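Teaching by hand at Veten
21 June 2019

Felicja Olszewski has spent most of June with a controller in each hand. She runs the teaching bench at Veten, where people move a pair of robot arms by remote control and the recordings are used to train the arms to do the same job alone. The project is called Bununness. When we spoke she had 1,234 recordings on the disk and had thrown out 146 of them.

"People expect the software to be the hard part," she said. "For me it's the hands. If I hesitate, the arm learns to hesitate. If I always come in from the left, it thinks left is the only way in."

She did not begin with two arms. Her first job at Veten was with a single arm, which she taught by taking hold of it and walking it through the task. That works well enough for pushing and lifting, she says, but your own body gets in the way, and with two arms you run out of hands.

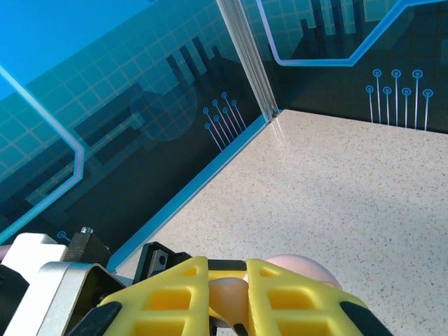
"Grip is where beginners go wrong. They squeeze too hard, every time, because they can't feel anything through the controller. I tell them to watch the fingers and stop a moment earlier than they want to."

New operators get two days of practice before anything they do is kept. On the first day they only pick things up and put them down. On the second they pass things from one arm to the other, and most of them find that far harder than they thought it would be. 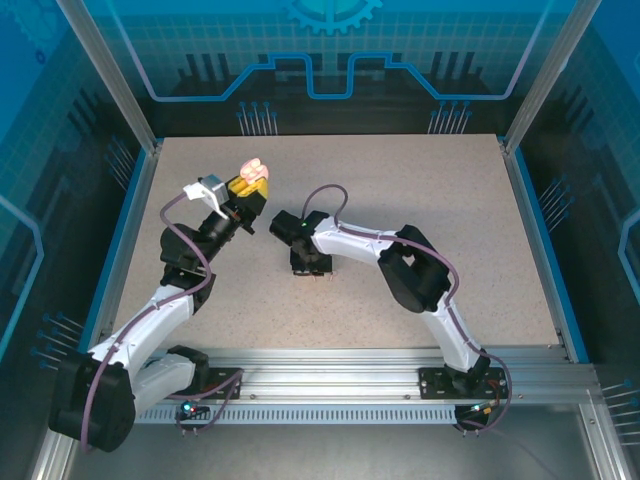
The trouble, Olszewski explained, is that one arm has to wait. A person handing over a cup keeps the giving hand still without thinking about it. At the controls, people tend to move both hands at once and the arms end up chasing each other.

"So I make them say it out loud. Left holds. Right comes in. Right closes. Left opens. It sounds silly, but after a while they stop saying it and the rhythm stays."
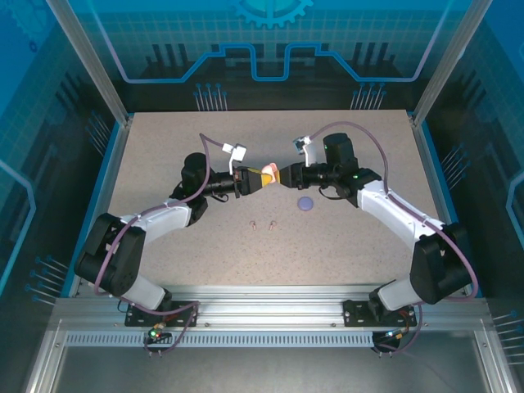 Starting positions take up more of her day than the recording does. If every attempt begins from the same layout, the trained arms will manage that layout and fail at the next one, so she moves things between attempts. Small parts left lying on the table matter as well. With a flat purple disc just under the right gripper, an operator has to plan where the arm will go if it needs to come down, and she wants that planning to show up in the recording. She keeps a paper list of layouts and crosses them off in pencil.

I asked what makes her reject a recording. Dropping something is no reason on its own, she said. A drop followed by a clean recovery is worth keeping, and she would like more of them. What she throws out is fidgeting: small corrections with no purpose, or a long pause while the operator looks for the pedal.

She also has views on tools. The Pullar controllers she uses now are light, and she likes them. The older Kołodziej set had stiffer joints, and she still brings it out for slow work with lids and cases, where a bit of drag steadies the hand.

"With a case you have two problems," she said. "You have to hold it firmly enough that it doesn't turn, and you have to leave the lid free. People grab the whole thing and then wonder why it won't open."
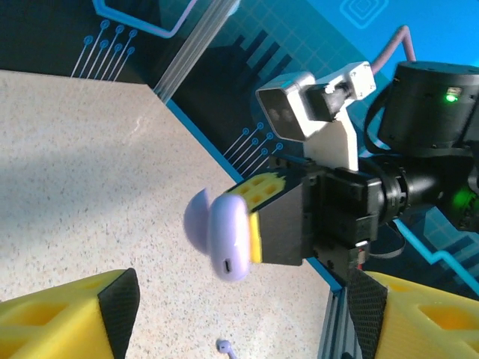

Deisy Sotelo disagrees with her on the stiff controllers. In her view they hide bad habits, and an operator who needs drag to stay steady should go back to practising on the light ones. She would also keep more of the rejected recordings, at least until someone has tried training with them and compared the results.

Olszewski has heard this before and is not against trying it. "We'll run it both ways," she said. "I've kept the 146. They're in a separate folder." The next round of recording starts once the new layouts are written up, and she has two operators still to train before then.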